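Pliritport Recipe Card Corpus

Data card, release 2

Summary

The Pliritport corpus is a collection of 1,560 home recipes transcribed from handwritten and typed index cards. Each record holds the text of one card, split into title, ingredient lines, steps, and notes. The collection is meant for work on ingredient parsing, unit normalization, and the study of how cooking instructions are abbreviated in everyday writing.

Release 1 contained 1,307 records. The remaining cards were added in release 2 after the Tapia boxes were transcribed.

Sources

Cards came from two donated collections, referred to here as Tasamby and Tapia. Tasamby cards are mostly baked goods and casseroles. Tapia cards lean toward preserves, quick breads, and dishes sized for a small countertop oven. Neither collection was assembled with research in mind, and coverage is uneven. Soups are rare. Fish is almost absent. 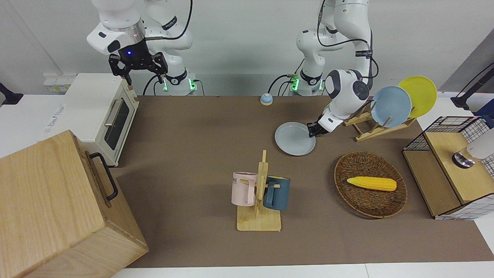
Oven type is recorded in the field oven_class, with the values full, countertop, and unknown. The value is assigned only when the card states it or gives a pan size that rules out one of the other classes. Baking time alone was not accepted as evidence. Most records are marked unknown.

File layout

cards.jsonl — one record per card, UTF-8
units.csv — mapping from written unit to normalized unit
splits/ — train, dev, and test ID lists
CHANGES — differences between releases

Record fields

id: string, stable across releases
source: tasamby or tapia
title: string, as written
ingredients: list of strings, one per written line
steps: list of strings, split at sentence ends or written line breaks
notes: string, may be empty
oven_class: see above
legibility: integer, 0 to 3

Spelling is kept as written. Crossed-out text is dropped unless it is the only version of a quantity, in which case it is kept and wrapped in tildes. Fractions are stored as ASCII (1/2, 3/4). Temperatures are in Fahrenheit unless the card says otherwise — "moderate oven" and similar phrases are left as text and are not converted.

Transcription

Each card was typed once and checked once against the scan by a second person. Disagreements were settled by a third reading. Where the third reading also failed, the token was replaced with [illegible] and the legibility score lowered by one. 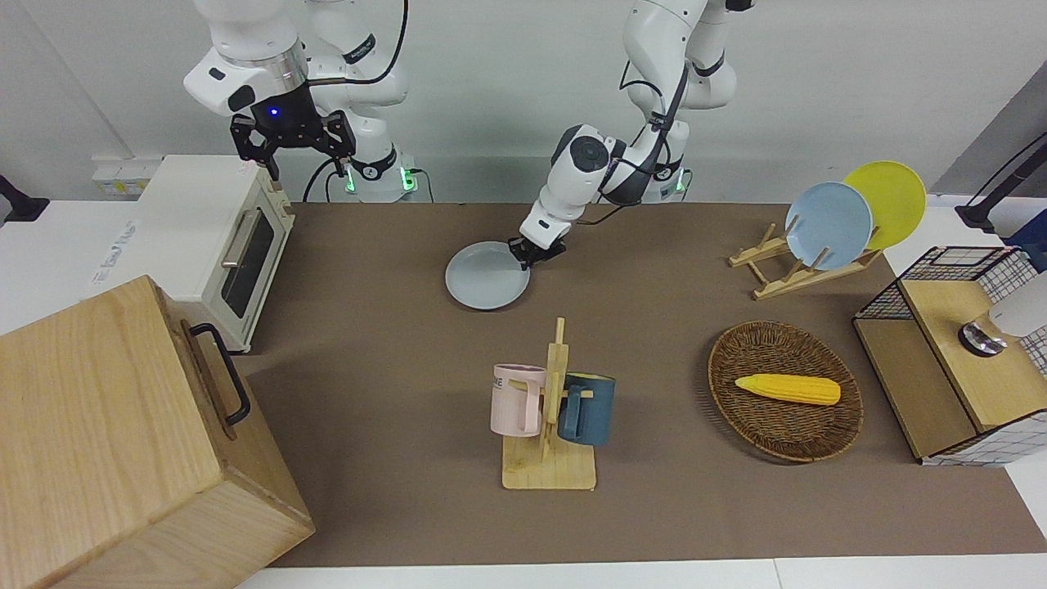 Known problems

1. Serving counts are missing from most Tapia cards. Do not infer them from pan size.
2. "T" and "t" are not reliably distinct in the Tasamby hand. The normalized unit is set to spoon_ambiguous in these cases.
3. There are 17 pairs of near-duplicate cards, usually a recipe recopied with a changed sugar quantity. Both members of a pair are always in the same split.
4. Step splitting fails on cards that use commas throughout. The whole method then appears as a single step.

Tools

The Cirnix parser reads cards.jsonl directly and writes one table of ingredient lines. Version 2 or later is required, as earlier versions drop the notes field without warning. The parser does not need a network connection.

Scans

Card scans are not distributed. Many cards carry family names or addresses on the reverse, and only the recipe side was transcribed. Names inside titles were replaced with [name].

Updates

Corrections are collected through the year and merged each February. Reports should give the record id, the field, and the proposed reading. IDs of withdrawn records are not reused.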